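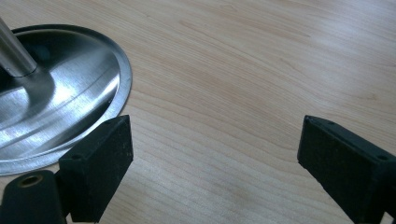 Handheld demos vs teleop, glare on the table is killing my success rate?

kdot_stojan
Posted Monday, 7:40 am

Ok so quick one before work. Been trying to reproduce the Mindora result where they train only off handheld gripper demos, wrist cam, no arm in the loop. Paper by Esko Rautiainen and co. They claim the policy doesnt care much about table finish. Mine cares. A lot.

Setup is a varnished timber table, overhead light, metal stuff on it. Top one is the shiny round base with the pole. Fingers open either side, bare table between. Trained on 3,083 demos, then 52 rollouts on the arm, 11 clean grasps. Rubbish. On a matte grey mat, same weights, 44 out of 52.

Anyone else seeing this? Colour jitter did nothing.

prairie_actuator
Reply 2

What's your exposure doing? If it's on auto, the white patch drags everything down whenever the wrist tilts. Lock it. We lost most of November to that.

kdot_stojan
Reply 3

Locked since day one mate. Here's another from the same table, for the people who messaged me 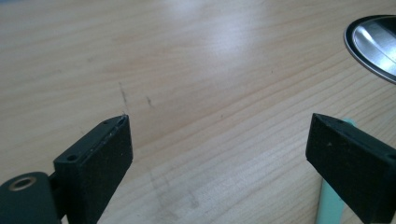
Issue 11

^ ignore that line, it's from the Matlala group newsletter template I pasted out of, can't edit it now.

Anyway, glare up near the top, silver round thing in the right corner with basically the same brightness. My theory is the policy reads the glare patch as a metal object and goes for it. Rollout logs sort of agree, lots of closes on bare wood.

bresen_lurker
Reply 4

Dont buy it. The blob has soft edges, the metal thing has a thin black rim. Any halfway decent encoder separates those. I'd look at the finger geometry first, are the pads on the handheld the same as on the arm?? There's dust and scuffs on yours, so if the arm has fresh ones thats a gap right there.

prairie_actuator
Reply 5

Dust on a pad isn't costing him thirty-odd grasps, come on. And the mat result rules it out, same pads both times.

bresen_lurker
Reply 6

Mat also changes friction and height by a few mm. Two variables. So no it rules out nothing.

kdot_stojan
Reply 7

Fair on the height, hadn't shimmed it. Will redo with the mat under one half of the table and a board to level it.

Pads are same print, same rubber on both.

tassie_grip
Reply 8

Different thought. Second pic, those two dark marks just above the left fingertip. Are they on the table in every demo? We had a pencil mark on our bench at Indmont and the policy used it as a landmark, worked beautifully till somebody wiped it off. Try masking the background and see if the grasp point moves.

Also whats the mint green thing behind the right finger, handle of something? Only a strip of it showing. If your targets are mostly hidden like that by the finger at grasp time then wrist cam alone is going to struggle no matter the finish. The paper tapes a second view on for exactly that, it's in the appendix.

kdot_stojan
Reply 9

Appendix says the second view is optional. They report the same number with and without.

tassie_grip
Reply 10

On big objects, yeah. Read the table again, thin ones are left out of that row.

kdot_stojan
Reply 11

...ok you're right. Bugger.

Will run the masking test first, then polarising filter, then second cam if I have to. One change at a time before bresen_lurker yells at me

bresen_lurker
Reply 12

Still think its the height. Post the shim numbers when you have them.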